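Participants wanted: can a machine clear your kitchen table yet?

Pleruven is looking for 70 adults to take part in a study of household chores and the machines that might one day do them. Sessions run through October at our workshop in Tetberg. You don't need any technical background. We would rather have people who cook, wash up and put things away every day.

What the study is about

People often ask us whether a robot can do the dishes. The short answer is no, or not in a way you would put up with at home. A robot arm can be set up to pick up one known object from one known spot. A table after a meal is a harder job. Things lie on top of each other, a bottle has been left on its side, and one person would stack what another would leave until last. We want to find out how far the current arms are from being useful, and which jobs people would hand over first.

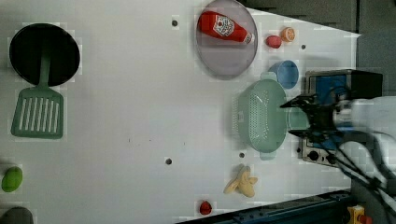
Each session lasts two and a half hours, including a break. In the first part you will clear and sort a table yourself, at your normal speed, while we record your hands from above. In the second part you will guide an arm through the same job using a hand controller. Lindsay Bright will show you how it works and you will have time to practise. In the last part you will watch the arm try some of the steps without your help, and tell us where you would have stepped in.

The items are toy food and light kitchenware, so you will not be handling knives, glass or anything hot.

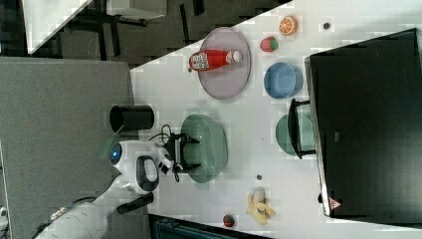 The arm over a sage-green plate, with the ketchup bottle lying across the pink one.

Who can take part

You should be 18 or over and able to stand for 20 minutes at a time (a stool is available). Left-handed people are very welcome, as we had too few last time. If you have worked in a canteen, a shop stockroom or a hotel kitchen, please say so on the form. A second group will look at shelf filling and tray clearing, and Ewan Stubbs is keeping places in it for people with that experience.

You can't take part if you work for Pleruven or for Korbridge, who supply the controllers.

Payment

We pay £70 for a full session, by bank transfer. You may stop at any point and will still be paid for the time you have given. Faces are not recorded.

How to apply

Ask for the form at the workshop reception or by post, and return it by 10th August. Mark it for Maxine Goodwin and quote reference 399. Please list any days in October you can't do. We will write to everyone who applies, including those we can't offer a place.

Related items
Workshop technician, part-time (Tetberg)
Shelf filling study: notes for shop staff
Towel folding trials: what we learned from 135 attempts
Talk by Rocío Barrios: Chores machines still get wrong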